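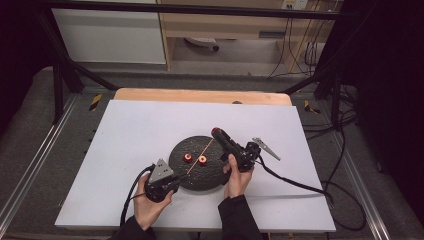
4.2 Kontrast und Unterlage
Für ältere Menschen mit nachlassendem Sehvermögen ist die Farbe der Arbeitsfläche oft wichtiger als die Größe der Gegenstände. In der Werkstatt Makgate haben wir daher die Unterlagen an 40 Plätzen verglichen, bei einer Beleuchtung von rund 900 Lux. Eine helle Holzplatte allein wurde von den Teilnehmenden als unruhig beschrieben, besonders am Nachmittag. Günstiger erschien eine Abstufung wie in Abbildung 2: Die dunkelgraue, raue Scheibe hebt sich deutlich von der weißen Platte ab. Bei roten Kleinteilen ist das Ergebnis weniger eindeutig. Thygesen weist darauf hin, dass Rot auf Schwarz bei schwachem Licht an Wirkung verliert. Diese Beobachtung können wir für die Abendstunden bestätigen.

Abbildung 2: Kleinteile neben dunkler Unterlage.

Die Befragung im September wurde am Standort Vestergaard wiederholt, dort mit Personen über 50 Jahren.

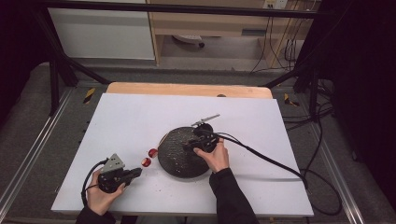 Genügt es also, jede helle Tischfläche durch eine dunkle zu ersetzen? Eine durchgehend dunkle Fläche erschwert nach unseren Daten das Auffinden der Tischkante und ist deshalb nur als begrenzte Insel zu empfehlen. Wie groß diese Insel sein soll, hängt von der Reichweite der Person ab und wird in Abschnitt 4.3 behandelt.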